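Visit to the Garley assisted living open day

2020-01-17

Garley opened its demonstration flat to the public this week and I went along with Wing-sze Fang, whose mother is looking at ways to stay in her own home for longer. The flat has 2 bedrooms and is fitted out with equipment for older people, most of it already on sale.

We started with the pill dispensers. The Bruvine model locks between doses and sends a text to a relative if a dose is missed. It costs 400 pounds, plus a monthly charge for the messages. Wing-sze found the lid stiff. Liên Châu, who was showing us round, said a softer catch is due in April.

Next came door sensors, a bed mat that switches on a lamp when the sleeper gets up, and a walking frame from Tritetti with a small light on the front bar. The frame folds flat but it is heavy, and I would want to try lifting it into a car before buying one.

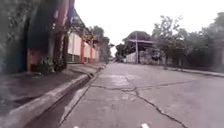 A cracked concrete street with a gutter along the left side.

After tea there was a short talk by Tín Ông on paying for equipment. He went through which items the council may lend and which you have to buy yourself. Most questions were about repairs. Bruvine lends a spare while yours is away, and Tritetti does not.

The flat can be seen by appointment on weekday mornings. Ring first, as the lift is small and they only take one group at a time.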